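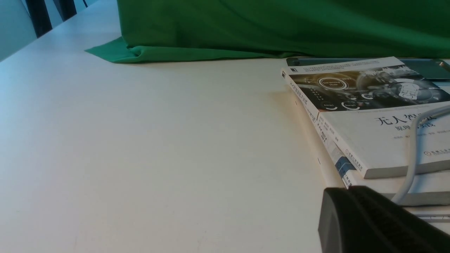 Photo: Ponden

PONDEN, 2021-06-02. Ponden has completed the first recording phase of Trinavbridge, its set of tabletop handling examples for a learning system.

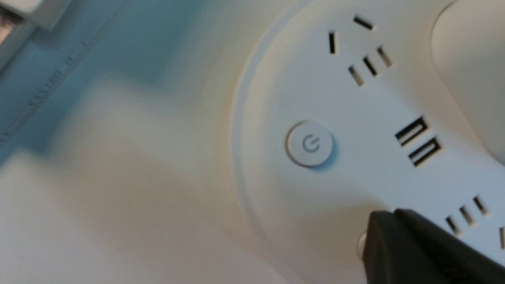 The set holds 3,681 examples, 166 of them kept back for testing. Wrist camera video is stored with gripper position.

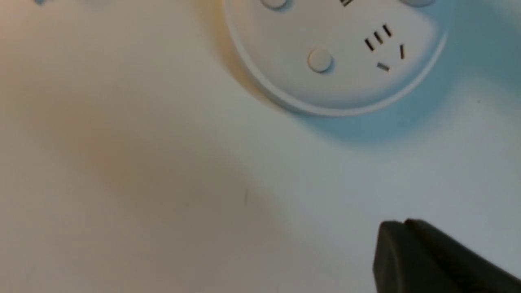

"Outlets and switches need close views," said project lead Ysaline Baudry. Courtois will train the first model on the set.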